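Removing water-based ink from a cotton T-shirt
Posted in Laundry, Saturday

Printer ink on a white T-shirt, up to 2 cm across. It has had one wash at 40. Is bleach safe near embroidery?

Pletley
Avoid chlorine bleach, as it can strip colour from the thread. Use oxygen bleach in cool water for 4 hours, then rinse. Mine has a flower on the chest and I keep the paste off the stitching. 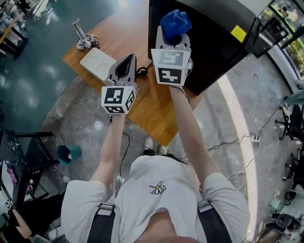
Holow
Do not tumble dry until the mark has gone. Heat sets it.

Vlad
vinegar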